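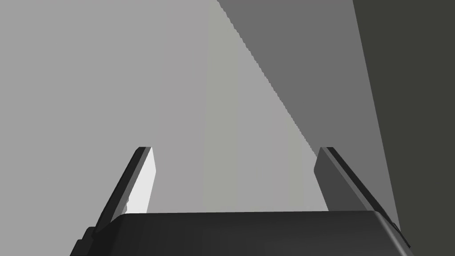

¿Se puede comparar dos controladores de pinza sin tocar un robot de verdad?
Dentro de ciertos límites: en simulación vemos bien la trayectoria y el cierre, pero del agarre fino nos fiamos bastante menos.

Para el proyecto Lurkasard probamos dos controladores en el mismo robot simulado de dos brazos. Privach cierra los dedos a velocidad fija, y Noiphan va frenando según la fuerza que calcula el motor de física (o eso promete el manual, que me leí dos veces). Les pusimos una cocina con mesa de madera y cacharros bastante distintos entre sí, ¡y a sufrir!

Cada controlador hizo 200 intentos. Yo quería muchos más, pero el ordenador del laboratorio de Pindbridge va como va - y en enero, con todo el mundo entregando prácticas, ni te cuento. El registro final tiene 1.787 líneas y las repasé enteras, con mucho café.

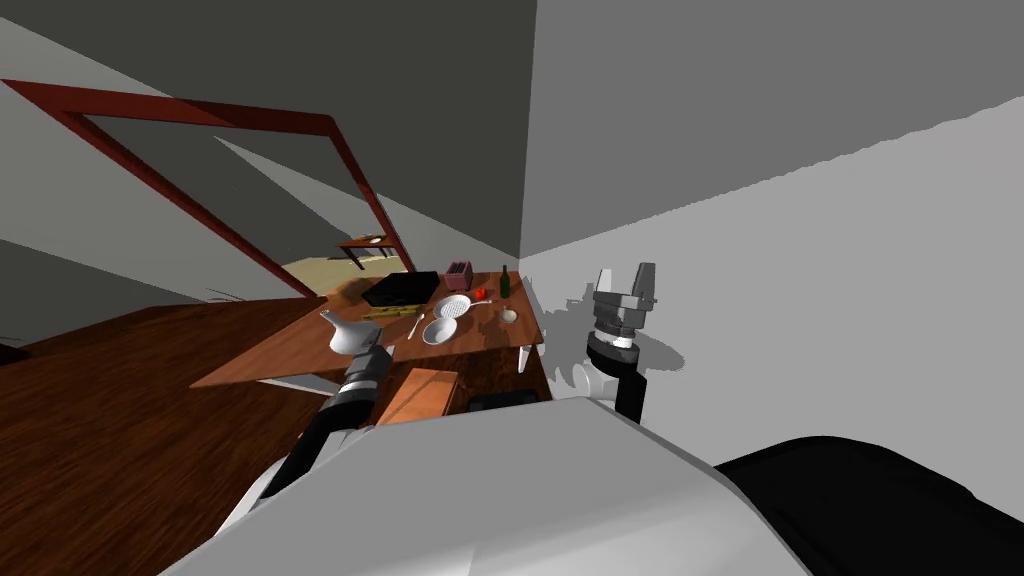

Fig. 2. Los dos brazos en la cocina simulada, con una pinza junto a la jarra blanca.

Lo que más nos costó fue elegir la cámara. La general sirve para entender dónde está cada brazo, pero para juzgar un agarre prefiero mil veces la de la muñeca, porque ahí se ven los dedos de cerca. Eso sí, las sombras salen con los bordes en escalera y al detector de contornos le sentaban fatal. Subir la resolución ayudó un poco, y cada intento pasó a tardar unos 40 segundos.
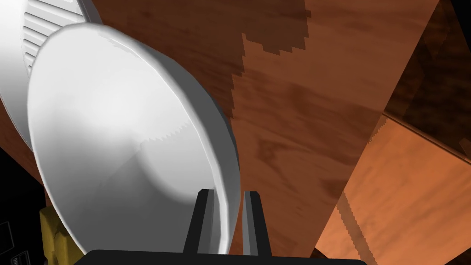

Última modificación: 5 jun 2020

Con las piezas de borde grueso me quedo con Noiphan, que se acerca más despacio y empuja menos. Privach es más rápido y más fácil de ajustar, todo hay que decirlo. Me falta repetir la serie con otro coeficiente de fricción, y los ficheros de configuración están en la carpeta del proyecto.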